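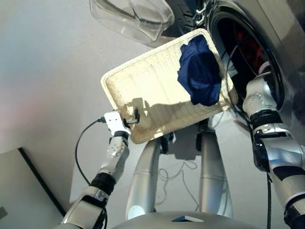
Could the swap rail go back to one garment in, one garment out, as it was before the summer? The points system was too much bother for people bringing a single coat, the letter went on, and those who came late found only odd sizes left.

The letter was read out at the start of the meeting and taken with item 3.

Barside Clothes Swap and Mending Group
Minutes of the meeting held on 18th October in the upstairs room, Drendon Hall

1. Minutes of the last meeting
Agreed, with one change. Under item 5, "curtains" should read "curtain lining".

2. Matters arising
The second ironing board has been replaced. The key to the side cupboard has still not turned up and a new lock will be fitted before the next session. The hall has confirmed that we may leave the rails behind the stage but not the boxes.

3. Swap session
97 garments were brought to the last swap and 51 went out again. Most of what was left was men's shirts and children's school trousers. The meeting discussed the letter at some length. Points were brought in to stop good winter coats going for a T-shirt, and several present felt that this had worked. Others said that the queue at the desk now takes up the first half hour.

Agreed: one in, one out for everything except coats and shoes, which will keep points. To be tried for two sessions and looked at again.
Agreed: a third of the coats to be held back and put out at the halfway mark, so that later arrivals have some choice.

4. Mending table
21 items were booked in. Nearly all were hems, zips and buttons. Two pairs of jeans were turned away as past repair and the owners took them home. There was a complaint that a jumper had been darned in the wrong colour — the slip pinned to it said "any", so no further action was thought necessary. Slips will in future have a line for thread colour.

The sewing machine from Enis Repairs is running well on cotton but skips on stretch fabric. Ballpoint needles to be bought and tried before it is sent back for adjustment.

5. Unclaimed items
Mending not collected after two sessions will go on the swap rail. A notice to this effect will be put on the desk and printed on the slips. Items already waiting will be given until the next session.

6. Leftover stock
Nuchit Textiles will no longer take mixed bags. They will accept clean cotton and wool if it is sorted beforehand. It was agreed to sort at the end of each session and not at home — this will mean staying half an hour longer. Shoes must be tied in pairs.

7. Hall hire
The hire charge goes up in the new year. The entry charge stays at £2 for now. A suggestion to drop the charge for those only using the mending table was not carried.

8. Any other business
More coat hangers are needed, preferably with clips. The long mirror should be moved away from the fire door. The kettle has been descaled.

Next meeting: same room, date to be fixed once the hall has its new bookings list.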